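From: Candela Requena
To: housekeeping-swap list
Subject: Re: [swap] Bedroom reset, wrong order?

On Thursday Iker Quintana wrote:

> Hello all. I have been told (by Itziar, who else) that I tidy a bedroom
> backwards. My method: strip the bed, make the bed, then go around the
> room picking things up and putting them on the bed to sort, then carry
> the trash out to the kitchen in handfuls. It takes me most of a morning
> and by the end the bed needs making again.
>
> Two questions. First, is there a correct order, or is this like loading
> the dishwasher, where everyone is wrong except the person speaking?
> Second, does anyone keep a trash bin in the bedroom? I grew up in a
> house where the only bin was under the sink and anything else was
> considered giving up.
>
> I have one room, mattress on the floor, clothes on an open rack because
> the closet belongs to the landlord's skis. Budget 60 for the whole
> improvement, and I would like to keep some of it.
>
> Iker

Iker,

Welcome to the list. You have asked the question that split us in February, so expect mail.

I'll take the bin first because it's the easy one. Yes. Get a bin. I held out for years on the same principle as your family, and the result was a windowsill that worked as a bin, a nightstand that worked as a bin, and a coat whose pockets I was afraid of. Tissues in particular do not travel. You blow your nose at three in the morning and you are not walking to the kitchen, you are putting it next to the pillow and promising yourself something. A bin within arm's reach of a low mattress ends all of that in a night.

Get one with a square mouth if you can. Round ones look nicer in the shop and then stand a hand's width out from the wall forever, collecting the things that missed. Skip the lid. I bought the Kevness with the pedal, and from a mattress on the floor you can't work a pedal unless you are much more flexible than I am, so I was lifting the lid by hand every time, which rather defeats a pedal. It lives in the bathroom now, where it sulks. Maite swears by the plain open one from Mateos and I have come around to it.

Do not line it with a big kitchen bag. The bag slides in, the tissues go down the outside, and you'll be fishing. A small bag folded well over the rim is fine. No bag at all is also fine if you're throwing away only paper and wrappers, and you rinse the thing out when it starts to look at you. 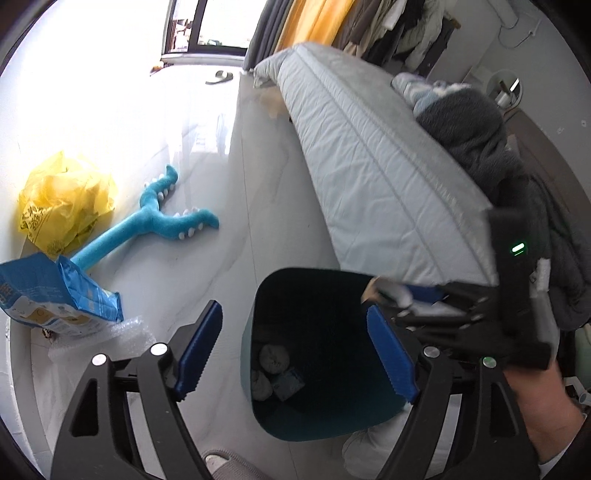
As for the order, I have opinions, and they were hard won. You are right that the bed is the natural sorting table. It's the only big flat surface in a small room. The mistake is making it first. Here is how I do it, and I'm writing it out in full as you are new and haven't yet learned to stop asking me.

Open the curtains and the window. You want to see the floor, and on shiny tile you only see the dust when the light comes in low across it. In the evening my floor is spotless. At nine in the morning it's a disgrace. I used to deal with this by cleaning in the evening.

Next, trash, and only trash. Walk the room with the bin in one hand. Take the bin to the mess, Iker, don't carry the mess to the bin, and certainly not to the kitchen in handfuls. Check the floor beside the mattress, between the mattress and the wall, and right around where the bin normally stands, since most of us have terrible aim and have decided not to know about it. While you're doing this you will find a book you had lost. Do not read it.

Then the loose things that aren't trash. Those can go on the bed, in one heap, toward the foot. Clothes from the heap go on the rack or in the wash. If you have to smell it to decide, it goes in the wash. Covadonga Moya has a third category, "worn but not dirty," with its own hook, and I respect it in theory. In my house the hook filled up, then the chair under the hook filled up, and then I had a second, worse closet.

Only when the heap is gone do you touch the bedding. With a mattress on the floor you should pull everything off it and stand it up against the wall for an hour or so, once a week if you can manage it. It needs the air underneath. You will also get to clean the patch of floor that has been hiding under there, and I'd suggest doing that before you eat. When it comes back down, turn it head to foot. Then sheet, pillow, blanket.

About the blanket: fold it. I know you think spreading it out looks more finished. On a bed that low, a spread blanket will be on the floor by evening, and it'll sweep up whatever you missed. Folded in thirds across the foot it stays put. Anything small that belongs with the bed, a throw or a spare pillowcase, gets folded on top of the blanket and not in some separate place you'll have to remember.

Floor last. Sweep from the window toward the door, then a damp mop, well wrung. Tile with a shine on it shows every streak if you use too much soap, and everyone uses too much soap. I use a capful in a full bucket and my mother-in-law thinks I'm being cheap. (I am, but it's also correct.)

The whole business takes me up to 60 minutes, with the mattress airing while I do other things and complain.

On the rack. Open racks are fine so long as you accept that they're on display. Put the pale jackets at whichever end is farthest from the window, because the sun will get them. I have a linen one that is now two colors, split neatly down the back. Long things at one end, short things at the other, and the space under the short ones is where your laundry bag goes. Do not buy the Skutov rack with the wheels. On tile it wanders. I leaned on mine to put a sock on and it left without me.

On your budget: the bin, a decent dustpan and a packet of small bags ought to leave you plenty of change. You don't need the Kevon under-bed boxes, whatever Maite tells you, and in your case I'd point out that there is no under the bed. She sent the list a spreadsheet of storage boxes once. It had 219 rows. It's still in the archive if you ever have trouble sleeping.

Itziar will tell you to do the floor first "so the dust doesn't settle on clean sheets." She and I have been over this. Dust comes down when you shake the blanket, so it lands on the floor, so the floor goes after. She says I should shake the blanket out of the window like a normal person. I live above a café with outdoor tables. We've agreed to differ, by which I mean she brings it up every few months and I reply to all.

One thing I can't help with is how often to empty the bin. I do it when I change the sheets, unless somebody has a cold. If there has been fruit in it, same day, no discussion. Fruit on the windowsill doesn't count as fruit in the bin, though give it a week and you will be making a decision about that as well.

Let us know which one you buy, and measure the gap before you go. I didn't, and that's how I came to own a very nice umbrella stand.

Candela

P.S. If the landlord's skis come up at any point, Covadonga had two years of a landlord's canoe and has a letter you can adapt.

Contact the list owner | Swap list archive | Copyright remains with the senders | Back to top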